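How a Robot Arm Learns Its Way Around a Kitchen

Clovasari is a shared workshop. People who want to build things pay a little each month and use the same benches, saws and computers. One of the builds on the back bench is a robot arm called Udside. Its job, one day, will be to pick up small things in a kitchen and put them where they belong.

Jérémie Pichon started the build in April. The arm came as a kit with 518 parts, counting every screw. Most of them were screws.

What is a robot arm made of?

Hold out your own arm and bend it. You have a shoulder, an elbow and a wrist. A robot arm has joints too, and the stiff pieces between the joints are called links. Your links are bones. A robot's links are usually metal or plastic tubes and shells.

Inside each joint is a motor. The motor turns the joint, and a small sensor next to it tells the computer how far it has turned. Your brain knows where your hand is even when your eyes are shut. The sensors do that work for the robot.

Why not just switch it on?

The first time Udside moved, it knocked a mug off the bench. The computer had told the elbow to bend before the shoulder had lifted. The order was wrong, and the mug was in the way.

So Jérémie began testing each move on a computer first. This is called simulation. A simulation is a bit like a video game: there is a pretend room, a pretend robot, and rules about how things fall and bump. If the pretend robot hits a pretend mug, you press a key and start again.

Building the pretend kitchen

A room in a computer starts out with nothing in it. Every wall, counter and knob has to be made or picked from a library of ready-made shapes. Then each one gets a size, so the robot knows how far away it is. The computer also has to be told which things are solid. Skip that step and the arm will slide straight through a counter like a ghost.

Small objects are good for practice. A bottle is narrow, and it can tip over if the arm touches it too high or too fast. To reach one, the robot has to plan a path — a list of positions for all its joints, one after another, from start to finish.
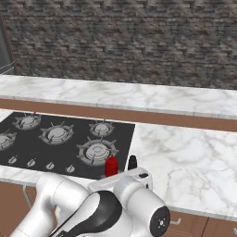

The arm near the cooktop in the computer kitchen, with a small red bottle just beyond its wrist.

Jérémie ran the reaching test 600 times in simulation. Each run began with the arm in a slightly different place. When a run went badly, he looked at the path and changed one setting before trying the next.

From the screen to the bench

A pretend kitchen is never quite the same as a real one. Real joints have a little wobble. Real bottles can be sticky. When a move works on the screen, it is tried on the bench at slow speed, with a grown-up's hand next to the stop button.

Words to know

Joint: a place where the arm can bend or turn.
Link: a stiff part between two joints.
Sensor: a part that measures something.
Simulation: a pretend version of a place or machine, run on a computer.
Path: the positions an arm moves through to get somewhere.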